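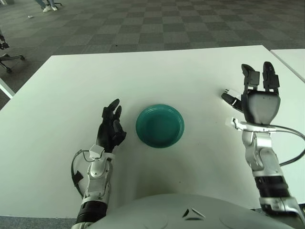
A white table on gray carpet: Gitau Kimaro on fitting out a plain room

18 April 2025
Shares: 12 | Comments: 4

Gitau Kimaro specifies furniture and floor coverings for Odstead, a fit-out firm that works mostly on rented rooms. The Tondora room was finished in October. It has white rectangular tables, office chairs with black bases, and carpet tile in two grays. Kimaro wrote the specification and still keeps the list of what goes in and out of it.

The tables were chosen first. The client had asked for a light surface, and the first samples were glossy. Kimaro sent them back. "Gloss gives you the ceiling lights twice," he said. "Once above you and once in the tabletop. You put a small thing down and you can't find its edge." The replacement samples were matte white.

Height was set at 700 mm, a little lower than the client's existing desks. Kimaro said the figure came from measurements taken with people standing and leaning in as well as sitting. "At a normal desk height the far side of the table gets hard to judge. You lose the top face of whatever is lying there. Dropping it a bit gives you the surface back."

The tops are plain. There is no edge band in a second color and no printed grid. Kimaro had drawn a version with a centerline and dropped it after a week. "People started lining everything up with it. They hadn't been asked to. I took it off the drawing."

He accepts that white shows marks. Faint specks stay on the surface between cleanings, and he doesn't treat them as a fault. The cleaning note calls for a damp cloth and a dry one, in that order, with nothing abrasive. 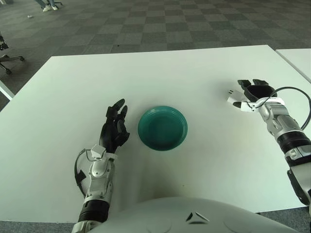

The plate

The round teal-green plate came from Mushi, a supplier Kimaro had used for a canteen job. It is shallow, with a raised rim. The color was picked for the table. "White on white is useless, and black looks like a hole. I wanted something dark enough to have an outline and still show you its own shadow."

The rim mattered more to him than the color. A flat plate with no lip lets a small block slide off when the plate is turned. A deep bowl hides the block from anyone sitting. The teal plate falls between the two. Its surface does pick up a band of light along the rim, and Kimaro would have taken a duller finish if Mushi had offered one.

"It's the only shiny thing I let through," he said. "I asked. They had it in that finish or they had it in orange."
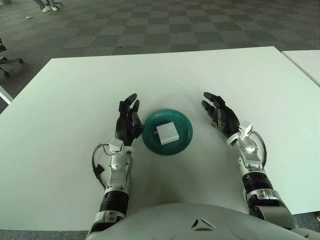 White block on the teal plate, Tondora room.

The block is a plain white cube, small enough to leave most of the plate clear. Kimaro said he would have preferred a colored one, but he conceded that white reads well against the teal. Its sides go gray in shadow and the top stays bright, so the corners can be made out from a chair. On the bare tabletop it is harder to pick out. His storage note says to keep the block on the plate when neither is in use.

The carpet took longer than anything else in the specification. Tiles came from Fiter, in a lighter and a darker gray, laid as a checkerboard. The order was for 844 tiles, with spares included. The client had wanted one gray throughout. Kimaro argued for two on the grounds of repair. 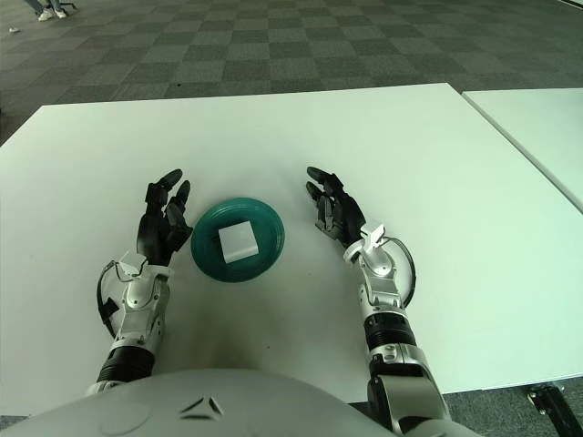

"If you replace one tile in a single-color floor, it shows for a year," he said. "With two grays the eye already expects a difference. You lift the bad tile, you drop in a new one, you go home." The time allowed for a swap in his maintenance sheet is about 10 minutes, including moving the chair.

Chairs roll on the tile without mats. The casters were tested on a sample strip first, and a softer tile was rejected because the wheels left tracks in it.

Asked what he would change, Kimaro named the table corners. Where two tables meet, a corner of one can end up against the edge of the other at an angle, and the pair then drifts when someone leans on it. He has drawn a small clip to go under the tops. The client hasn't ordered it.

Comments (4)

deskheight_r
700 is low for me and I'm not tall. Is that to the top surface or the underside?

G. Kimaro
Top surface.

Marlow T.
We have two-gray tile in our hallway, and the patching point is correct. The darker ones fade more near the window though, so keep your spares from the same batch.

pell
I would have gone with the orange plate.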